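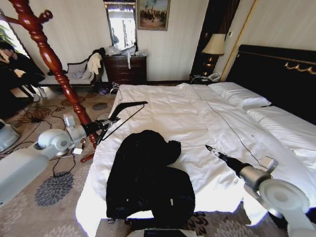

A white duvet, a wire hanger and a crumpled black garment

Bramard Press has bought a science fiction thriller set in a hotel that never lets its guests check out of the network. Niltine will be published in June in paperback and ebook, with an audio edition to follow.

The novel takes place in Grandeck, a floating city built over the drowned streets of an old port. Most of its people rent their memories by the month. Anything a tenant cannot pay to keep is boxed up, catalogued and sold on to strangers, who may want a happy childhood or only a few years of fluent Portuguese.

The main character is a clerk in the claims office, whose job is to decide which memories have been damaged by careless storage. She is good at it and rather bored. When a customer complains that he has been sold the last evening of a dead woman's life, she recognises the room, the voices and the song on the radio. The evening is one of her own, and she has no record of selling it.

Her search takes her to the Lodhi, a hotel on the city's lowest deck where guests pay to be forgotten. Staff there are wiped at the end of each shift. The clerk has 12 nights to find out who lived through that evening before the lease on her own past runs out, and she begins to lose pieces of it from the first chapter on. Readers will find that some names and places change as the book goes along, and the publisher says these changes are deliberate and have been checked against the author's notes.

Niltine, the title, is the name of the drug used to keep a borrowed memory from mixing with the buyer's own. Supplies are running short when the story opens, and a good part of the middle section follows the smugglers who bring it in under the hulls.

The book started life as a serial on a small fiction website, where it ran in 21 parts. It has been rewritten for print. The opening has been cut back, a sub-plot about the city's ferry pilots has been dropped, and there are six new chapters set inside the Lodhi. The ending is also different. Those who followed the serial will know that it stopped with the clerk at the hotel's front desk, and the print version carries on past that point.

Bramard has bought two books. The second, which does not yet have a title, will stay in Grandeck but move to a different set of characters, among them one of the smugglers. It is planned for the following year.

The paperback will run to some 400 pages and will include a deck-by-deck plan of the city, redrawn from the one that appeared on the website. The serial version will be taken down when the book comes out, apart from the first two parts, which will stay free to read.

Advance copies for reviewers and booksellers go out in April. Requests should be sent to the Bramard publicity desk, stating whether a printed copy or an ebook is wanted. An extract from the third chapter, in which the clerk first goes down to the Lodhi, will appear in the publisher's spring newsletter.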